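Pira tea room reopens after ceiling repairs

The tea room on the ground floor of the Pira building is serving again after being shut since January, when a leaking pipe brought down part of the ceiling.

Owner Jyoti Lodhi opened the doors at 8 a.m. to a line that reached the bus stop. By closing time the kitchen had sold 619 cups of tea and run out of cardamom buns twice.

"I thought people would have found somewhere else by now," Lodhi said. "A few of them told me they had, and they came back anyway." 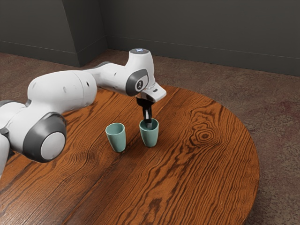

Two pale teal cups on a round wooden table.

The repairs took longer than planned. Contractor Plenuvent replaced the damaged pipe within days, but an inspection found that the old ventilation duct above the kitchen also had to come out. The work added $2,333 to the bill, which Lodhi paid from savings while her insurance claim was being reviewed.

Regular customers raised another $400 through a bake sale run by Aarti Kaushik, who lives upstairs. The money went toward wages for the two part-time servers during the closure.

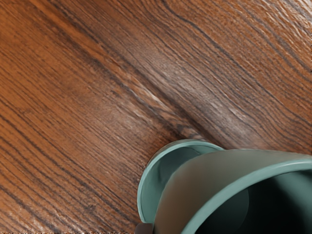 The menu is shorter than before. Lunch plates are gone for now, and the kitchen is sticking to tea, soup and baking until a second cook is hired. Seating is unchanged at 80, including the back room, which can be booked in the evening for groups.

Lodhi said prices will stay the same through the summer. The chess club that met in the back room is expected to return next month, according to organizer Sylvain Brunet.

The tea room is open from 8 a.m. to 6 p.m.

Comments (3)

Daiane D.
Good to have it back. Are they still doing the ginger tea?

Sabina Kopecký
Yes, had one this morning. Same price. They only take cards before noon though.

zevham_reader
Sorry to lose the lunch plates, the lentil one was the best deal in the neighborhood.

Contact the newsroom | Copyright Zevham News | Back to top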